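Handheld gripper demos: does pad wear matter?

ragab_fan
Has anyone reproduced the Grarkora result? They train on 800 handheld demos and say worn finger pads make no difference to the policy.

ilham.alaoui
I tried it with 1638 demos on the bench. Pads were lifting along the top edge by the end and I kept recording.

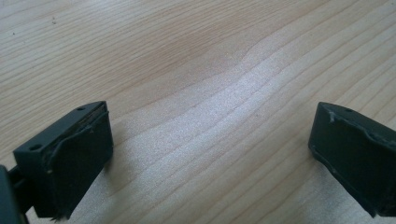
Success on the Jundell pegs fell by 7 points against fresh pads – same policy, same table.

amr_es
I don't buy that it's the pads. Did you recalibrate the width?

ilham.alaoui
Yes, 2 times.

amr_es
Then run more seeds. 7 points is noise on pegs.

ragab_fan
I'd still swap the pads first.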